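Robots get their chore list in Paltdale, and finish two-thirds of it

PALTDALE - The machine had one clear plastic bag to move, and it took its time. It reached into a blue bin, thought about it, closed its fingers on the bag, lifted, and came up with nothing at all. Then it went back and tried again, and on the third go the bag came along, and two people who had been pretending to read their email let out a small cheer.

That was a morning in July at the Vuvberg workshop, where a small team has spent the better part of a year finding out which everyday jobs a robot can be trusted with and which still need somebody with hands and a bit of patience. Results released to its customers this month put a number on it. Out of 3,647 tries at chores taken from stockrooms and family homes, the team's robot, called Ballow, finished 2,434 without anyone stepping in.

So, two-thirds. Whether that sounds like a lot depends very much on whom you ask.

"My mother asked me if it can do the dishes yet, and I said some dishes, Mama, and she said then call me when it can do all of them," said Akinyi Rweyemamu, who leads the project. "She's not wrong! If I had a helper at home who managed two out of three, I would be following that helper from room to room all day, and then I might as well do it myself."

Rweyemamu is quick to add that the average hides a good deal. The list has 31 chores on it, and they were never meant to be equally hard. Moving an empty bin from one end of a rack to the other went well almost every time. Wiping down a flat counter went well too, as long as the counter was clear to begin with. Picking toys off a rug was fair in the morning trials and a little worse late in the afternoon, when the sun comes in low and the light changes on the machine faster than it can get used to it.

And then there are bags. Thin clear bags, the sort that parts and socks and dinner rolls all seem to come in, sit at the very bottom of the results, below even folding a fitted sheet, a job the team had put on the list mostly to keep itself humble.

"You and I look into a bin and see a bag, and we don't even notice that we've seen it," Rweyemamu said. "For a camera, it's a bit of glare here and a bit of glare there and blue plastic showing through the middle. Where does it start? Which part do you grab? We have had good days with bags and I could not always tell you why they were good." 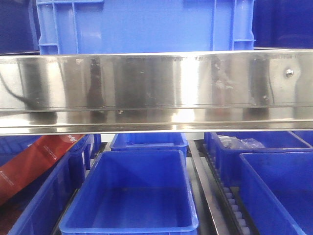
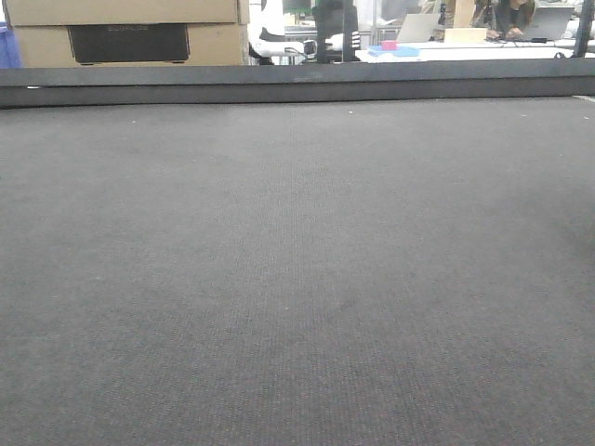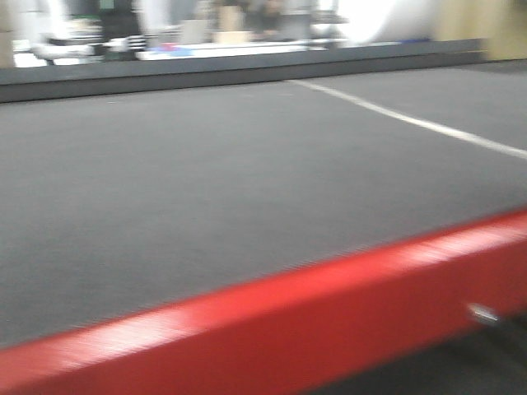
Blue plastic bins behind and below a steel bar, in the first picture, and gray carpet with a low rail along it, in the second and third, at the Vuvberg workshop in Paltdale.

The work is paid for in part by Figueroa, a family-owned supplier of plumbing and kitchen fittings across town, which ships small orders to repair shops and would dearly like some help with it. On a busy shift its pickers handle up to 1,000 bagged items, and the busy shifts have a way of landing in the same few weeks that everyone wants to be off with their kids.

Nyokabi Koech runs the picking floor at Figueroa, and she has been coming over to the workshop on and off since last fall, at first to explain how the job is really done and later, she admits, because she got curious. She brought along real stock for the trials after seeing that the early practice items were all neat little blocks and boxes.

"I told them, I don't have one customer who orders a block," Koech said, laughing. "I have washers in a bag, and the bag is folded over, and it's under another bag, and the label's on the bottom. If it can do that one, then we can talk."

It can do that one now and then. Koech watched a full afternoon of it, and she came away fonder of the machine than she had expected to be and not much closer to writing it into the schedule. One of her experienced pickers clears an order in the time Ballow needs to settle on a grip, she said, and the picker also notices when the count on the slip looks wrong, or when a bag has split and there are washers rolling around loose in the bin. A machine that carries on cheerfully past a split bag makes work for somebody further down the line.

What she does want it for, and soon if she can get it, is the part of the day that comes after the picking. Empty bins have to be gathered up, turned over, stacked, carried back and set out again for the morning crew. It is dull, it is hard on the shoulders, and by then people are tired and thinking about supper. Ballow's scores for that kind of job are among its best, and Figueroa plans to try it out on one aisle in the evenings, with a member of the crew close by.

Koech has already talked this over with her staff, a few of whom had questions about what comes next. She told them that no one's job is part of the trial and that hours won't be cut on account of it. The pickers asked for one thing in return, and they got it: any of them can stop the machine at any time and doesn't have to fill out a form about it afterward.

The household side of the list is further from being useful, and the team says so freely. Homes are harder. A stockroom bin goes back to the same spot night after night, while a living room is a different room every evening, with a blanket where there wasn't a blanket and a shoe that has lost its partner. In the tidying trials the robot did nicely with things that hold their shape - blocks, cups, a hairbrush, a paperback - and struggled with anything floppy or tangled. Charging cords caused so much grief that they ended up with a chore of their own on the list, listed simply as "cord, any."

Carpet turned out to be a nuisance of its own kind. Small flat things sink into it a little, so that a coin or a puzzle piece that would be easy on a hard floor becomes a long session of poking and pinching. Dark things on dark carpet get missed altogether, and Rweyemamu said she has a good deal of sympathy there, having spent a whole evening not long ago on her hands and knees after the back of an earring.

There is also the matter of what counts as finished. Early on, the team marked a chore complete when the machine said it was complete, and the scores looked lovely. Then Rweyemamu asked a few neighbors to come in and look at the results the way they would look at a room their own children had just cleaned. The neighbors were polite and merciless. Towels had been folded, yes, but into shapes that wouldn't go on a shelf. A table had been wiped everywhere except under the fruit bowl. The rule was changed after that, and a job now counts only when a person looking it over would leave it alone. The 2,434 figure was reached under the newer rule, and all the earlier tries were thrown out and done over.

Speed isn't part of the score, though it may be next year. The machine is slow, and there is no getting around it. A load of towels that would take most of us a few minutes in front of the television can take it close to an hour. Rweyemamu doesn't lose much sleep over that for homes, where a slow helper working while the family is out could still be a fine thing to have. For a business it matters a great deal more, and Koech said so in plain terms at the first meeting and has said so at every meeting since.

Vuvberg has no date for selling a home machine and would not guess at a price. It expects to go through the whole list again over the winter, with the lighting changed around on purpose and a good many more bags, some of them split. Koech has promised to supply those and says she won't have any trouble finding them.

The evening trial at Figueroa is due to begin once the aisle floor has been resurfaced. Pickers there have been invited to put forward chores for the next version of the list, on a sheet taped up beside the time clock. The suggestions so far include breaking down cardboard, finding the good tape gun, and cleaning out the break room refrigerator. The team has agreed to the cardboard.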